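Orkotero Community Repair and Reuse Program
Progress report to the Masilela Fund, second reporting period

Summary

The program is running to plan on collection and sorting, and behind plan on the resale side. Spending is within the approved budget. We are asking for one change, a shift of money from the advertising line to the shelving line, set out near the end of this report.

Collection

The depot took in 1076 items between the start of the period and the end of March. Most were small household appliances, lamps, power boards, leftover building and electrical supplies, and hand tools. We also received more furniture than we can handle. The drop-off page now says that we don't accept anything that takes two people to lift, and the number of sofas has gone down.

The Brotberg drop-off point opened in the second month. It is a shipping container beside the council library, open on market mornings. Use was low at first and picked up once the library put a notice in its window. The container leaks at one corner in heavy rain. We have moved the cardboard stock away from that corner and asked the supplier to fix the seal. They have been out once and the leak is still there.

Transport between Brotberg and the main depot is done with the hired van. Fuel costs were a little higher than we budgeted for, as the bridge on the river road was closed for resurfacing and the detour adds a fair distance each way. The bridge has reopened.

Sorting and testing

Everything with a plug is tested and tagged before it goes to the shop floor. Items that fail are either repaired, stripped for parts or sent to the metal recycler. Toasters and kettles fail most often, and kettles are rarely worth the time. We have stopped repairing them unless the fault is in the cord.

Loose parts were a problem in the last period. They went into mixed buckets and stayed there. Parts are now sorted by type as they come in, and the repair bench can find what it needs. Used electrical fittings meant for fixed wiring are not sold to the public. They go to the trade college at Flisanier, where students use them for practice boards that are never connected to mains power.

Training

The first short course in basic repair finished with a full group, and the second has started. Sessions run from 6 pm to 8 pm. People asked for more time on sewing machines and less on theory, so the second course has been changed to suit. A few people left the first course early because of shift work. We are looking at a daytime course for winter but don't have a room for it yet.

The course fee stayed at $60, with the concession rate covered by the grant. Take-up of the concession rate was higher than we expected and that line will be fully spent by the end of the year.

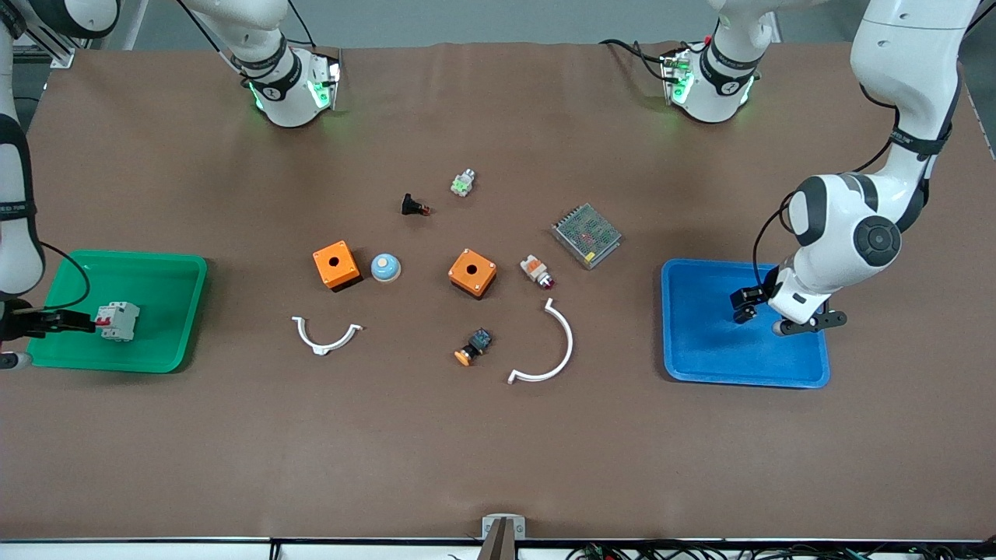
Resale

Shop income is below target. The main reason is space. Tested goods are waiting in the back room because the shelves out front are full of slow-moving stock, mainly crockery and picture frames. We held a half-price weekend, which cleared most of the crockery. The frames did not sell and will be offered to schools.

Lamps, hand tools and bicycle parts sell within days of going out. We plan to give them the wall nearest the door.

Requested change

The advertising line has $900 left in it. The library notice and the council newsletter have brought in more people than the paid advertisements did, and we don't plan to book any more of those this year. We ask the Fund to approve moving the full amount to shelving. We have a quote for second-hand steel shelving from a closing hardware store, and the seller will hold it until the end of next month.

Risks

The lease on the main depot is due for renewal. The landlord has told us verbally that the rent will go up but has not given a figure. We will write to the Fund as soon as we have one. The test equipment is due for calibration and we have booked it in. Testing will stop for 2 days while it is away.

Next period

Finish the second course, install the shelving if approved, get the container seal fixed, and settle the lease. The financial statement and the list of donated goods by category are attached separately.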